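The House at Drirden (novel)

The House at Drirden is a young adult mystery novel by Valter Garcia, and the first book in what fans (me included!) call the Jikia books. I've been keeping this little book encyclopedia going for a while now, and this is the entry I get the most mail about, so I finally rewrote it from top to bottom on 24 November 2020. If you spot a mistake, please write in, I love getting mail.

Background

Garcia wrote the first draft as a short story for a school magazine, and you can still feel that in the opening chapter, which could stand by itself. The longer version was turned down by a couple of publishers before Brandão, a small press that mostly did cookbooks back then, took it on. The first printing was just 2000 copies. Mine is from the second printing, with the green spine and the typo on the dedication page, and I wouldn't swap it for anything.

The book runs 452 pages in hardcover, which sounds like a lot for this age group, but the chapters are short and I read it in a weekend.

Plot

(Mild spoilers, I've kept the ending out.) Martim is sixteen when he's sent to spend the winter with his great-uncle in Drirden, a river town where the ferry has stopped running and the grown-ups won't say why. In the attic he finds 12 letters addressed to a girl called Jikia, all of them sealed. He opens the first one on page 60 and from there I couldn't put it down.

The middle section slows way down. Martim walks around town, asks questions, gets told off by the baker, and falls out with his one friend, Satance, over a borrowed bicycle. Some readers skim this part. I think it's the best stretch in the whole book, mostly for the long kitchen conversation between Satance and the great-uncle, where they're talking about soup and you slowly realize they're both talking about the ferry. 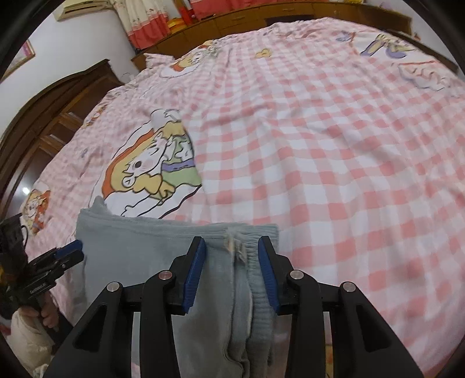 A gray-blue garment on pink gingham. 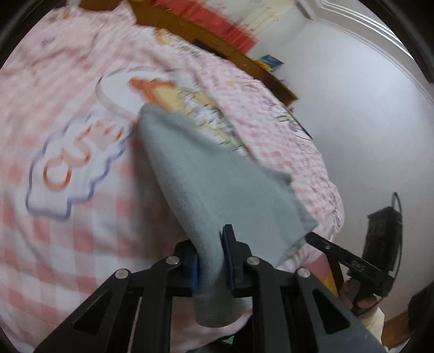 Characters

Martim is the narrator. He's grumpy, he lies about small things, and he's very funny about other people's shoes. Garcia has thanked a friend, Martim Matos, for the loan of the name.

Satance is the ferryman's daughter and, for me, the real star. She gets her own book later on.

Great-uncle Belmiro barely speaks for the first half. (Yes, he's named after Belmiro Nogueira, the author's old editor!)

Jikia never appears in person, only in the letters and in what people remember of her, and no two people remember her the same way.

Reception

Reviews were kind but few at first. Raed Abu Hammour wrote a lovely long piece on his book blog calling the attic chapters "the quietest scary thing I've read," and a lot of us found the novel through him. Afonso Marinho liked it less and thought the letters sounded too grown-up for the girl who was meant to be reading them. I can see his point with the fourth letter, but I don't agree about the rest.

Sequels

Satance picks up the following December and switches narrators. A third book has been promised for ages. Garcia has read a few pages from it at library events, and the ferry is running again in those, so make of that what you will.

See also

Brandão (publisher)
Novels told through letters
River towns in young adult fiction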